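**Skidano student rover club: report to the Rey fund, Thu 23 May**

Your grant has paid for the wheel motors and 3 batteries. The spending until now is $1,955.

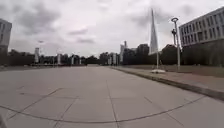 Our path planner was rewritten by the students in autumn. It must hold a straight line on open ground. The joints between the paving slabs give a good reference, and the low curb on the right is a border the rover must respect.

The turning is still too slow, and we work on this first. 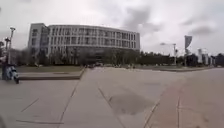 Cornel Grecu

For the next stage we ask for $2,864, mostly for a better distance sensor. Parked scooters are difficult for the present one.

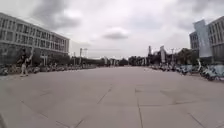
Sylvain Jacquet would prefer that we fix the turning before we buy any sensor, and he asks for a new budget by September.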